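Recording demonstrations with a hand-held gripper: a small guide for the mouse and pad task

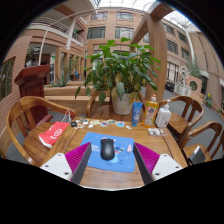

Courtyard table, view from the gripper camera. The mouse is on the blue pad, between the two fingers.

Last update: 19/10/2019

This page is for people who help to record examples for the Zusura project. The learning system never gets instructions in words. It learns only from the recordings, so the way you move your hand is the way the robot will try to move later. Please read the whole page one time before you start.

What you need

One Grato hand gripper with both fingers mounted, a charged battery, an empty memory card, and a table where you can stand comfortably. The table can be in any place. We have many recordings from the laboratory already and we prefer courtyards, kitchens, offices and other places where people really live and work.

Prepare the table

Put the pad in front of you and the mouse on it. The pad does not need to be straight, a small rotation is good. In the courtyard example the mouse stands left of the center of the pad, and its wheel points to the plant on the other side of the table.

Leave the other things where they are. Bottles, stickers and a chair with a bag on it are all useful, because the system must learn to ignore them. Remove only what your arm can knock over.

Check the fingers

Close and open the gripper seven times, slowly. Both fingers should move the same distance. Look at the dark contact faces and clean them with a dry cloth. If one white plate moves when you push it with your thumb, tighten its screws before you continue.

Check also the camera view. Both fingers must be visible at the lower left and lower right. Black corners are normal with this lens.

Record one example

1. Hold the gripper above the table with the fingers open and the mouse between them in the view.
2. Press the record button and stay still until you hear the tone.
3. Go down at a constant speed. Do not stop half way to correct the angle. If the angle is wrong, finish the movement and mark the example as bad.
4. Close the fingers on the two sides of the mouse, lift it a little, and put it down on another part of the pad.
5. Open the fingers, go up, and press the button again.

One session is 38 examples. After each one, move the mouse to a new position or turn it. After 16 examples turn the pad too, and take a different side of the table if there is space.

Common mistakes

Too fast. The pictures become blurred and the tracking of the hand position is lost.

Other hand in the view. Keep it behind your back or in your pocket.

Always the same start. The first set from Ukamance had 3,000 examples and almost all of them began from the same height. The robot then failed when it began lower, and we had to record a large part again in December.

Send the data

Copy the full folder from the card and do not rename the files. Write the place, the table and the number of bad examples in the notes file. Upload the folder to the Uchida server and keep the card unchanged until you receive the confirmation mail.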